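Diary, a night in December, well past eleven

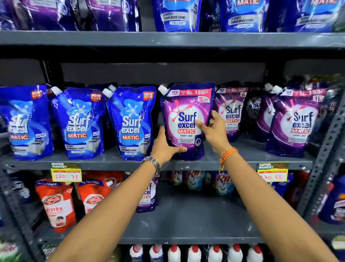
I stayed up again to finish the third Wisent picture, and now I'm too wound up to sleep, so I may as well write it down while it's fresh. I have loved these films since the very first one, creaky cape and all, and I wanted so badly to love this one too. The trouble is the studio keeps adding worlds. We had the plain old city of Flallholm, which was plenty for me, and now there are 19 versions of it and a Wisent in each, and I lost track of which one was sad about his brother. It made me think of a laundry shelf in the store, a purple Surf excel pouch with a little "NEW" badge up in its pink banner. Every trailer this year has had a badge like that on it, and I fall for it each time!

Still, there were two scenes I would watch again tomorrow. The bridge at Jilden, where he sets the bus down so gently, and then the long quiet talk with Barasa in the kitchen, when she tells him she knew who he was all along. I cried a bit at that one. She has been the best thing in the series for years and they give her ten minutes, if that, and then off we go through another glowing doorway.

Then I made the mistake of reading the fan board in bed. There were 378 replies under one rumor that the lead won't be back, and by the bottom of it people were fighting over his boots. I typed a long answer and deleted it - probably for the best. I don't want a new Wisent. I'd sooner they let the old one go gray and retire to Jilden with a dog.

Popcorn is all over the blanket and I have to be up at six. I think I'll watch the first film again over the holidays, the long version with the train chase put back in, and see if it's as good as I remember. Must look for the disc, it may be in the box under the stairs with the winter hats.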